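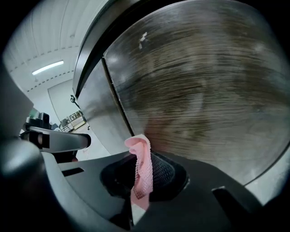

Ghassan Atallah said the early bus mattered more to him than the frequency later in the day, and asked that this be put down before anything else was discussed. He starts work in Foltum at seven and has been paying for lifts.

Skundlow Bus Users' Group
Minutes of the winter meeting

Last updated: 1st January

Present: Catalina Ledesma (chair), Bogdan Gavrilă (minutes), Ginevra Sala, Ghassan Atallah, Fulvio Villa for Votent.

1. Minutes of the last meeting
Agreed, with one change. Under item 4 "Mill Road" should read "Mill Lane".

2. Route 28 timetable
Fulvio Villa went through the draft timetable. The first bus from Skundlow would leave at 6.35, as it did until August. The 9.10 and the 9.40 would be merged into one bus at 9.25. Evening buses stay as they are.

Ginevra Sala asked if the 9.25 would still meet the train at Foltum. Fulvio said it would, with four minutes to spare. Ginevra thought four minutes was too tight for anyone with a pushchair, as the footbridge is the only way over. Fulvio will ask whether the 9.25 can leave Skundlow a little sooner.

Catalina Ledesma asked whether the 6.35 was a trial or permanent. Fulvio said it would run to the end of August and then be looked at again. Passenger numbers would decide it, but he could not give a target figure today.

Action: FV to report back on the 9.25. GA to let the early passengers know about the trial.

3. Survey
Bogdan Gavrilă reported that 741 forms went out and 56 came back. Most people filled in the front only and missed the questions overleaf. Of those who answered the question on fares, more wanted a cheaper return than a weekly ticket. Several asked for a stop nearer the surgery — this has come up at every meeting since the surgery moved.

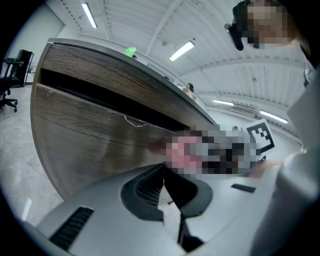
The wooden desk, with a pale mark on the lower part of its front.

Ghassan felt the return was too low to draw much from. Catalina said it was still worth sending to Votent as it stands, with the comments typed up in full. Agreed.

Action: BG to type up comments and send to FV.

4. Shelters
The shelter at Mill Lane has lost a side panel. The council has been told and has given no date. The bench at the Vida stop has been mended. Ginevra said the timetable case there still lets in rain and the sheet cannot be read past midday.

Fulvio said the cases belong to the council but Votent prints the sheets. He can supply a laminated one for each case

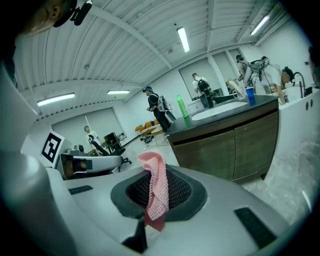

and would bring them himself if somebody could meet him with the key. Ginevra holds the key for Vida and Mill Lane. The key for the church stop has not been seen for over 2 years, and Catalina will ask the council for another.

Action: GS and FV to fix a time. CL to ask about the key.

5. Any other business
Drivers stopping short of the kerb at the church stop. Fulvio asked for times and dates, as a general complaint is hard to take up with the depot.

Ghassan asked for the minutes to go up at the library as well as online. Agreed.

6. Next meeting
Same room, date to be sent round once Fulvio has his answer on the 9.25.

Shares: 2
Comments: 0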